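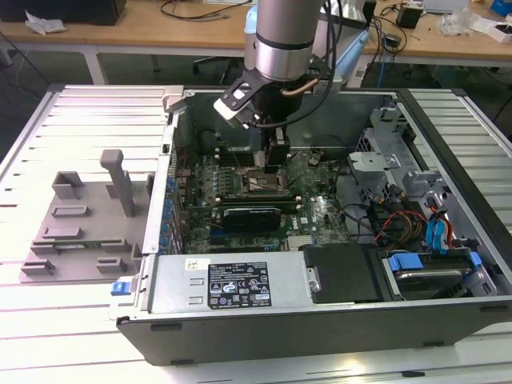 One customer wrote after her first visit that most test reports give you the gripper's best day, and she wanted to see the other ones. We give you all of them.

Kundo is a small test shop in Pudville. We try out grippers, arms, cameras and controllers for companies that take apart or repair electronics, and we write up what we find. We don't sell hardware and take no commission from people who do.

Most of our work is done on desktop computers, with the case open and the board still mounted inside. Space around the processor socket is tight, and a finger that does well on a bare board can hit a bracket or a cable once the chassis is around it. 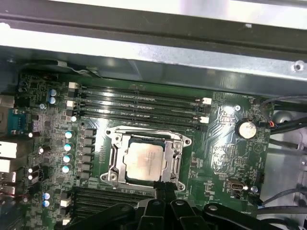
We run each gripper on the same tasks, with the same arm and controller, and change one part at a time. A full comparison is 3000 attempts and takes 11 working days. Failed attempts stay in the report, with the camera footage.

We opened in March with one bench and now have a staff of 7. Our longest-running project, Lastside, compares finger shapes for memory and processor removal. Ķēniņš, our controller test series, is open to new customers.

Page updated July 7, 2021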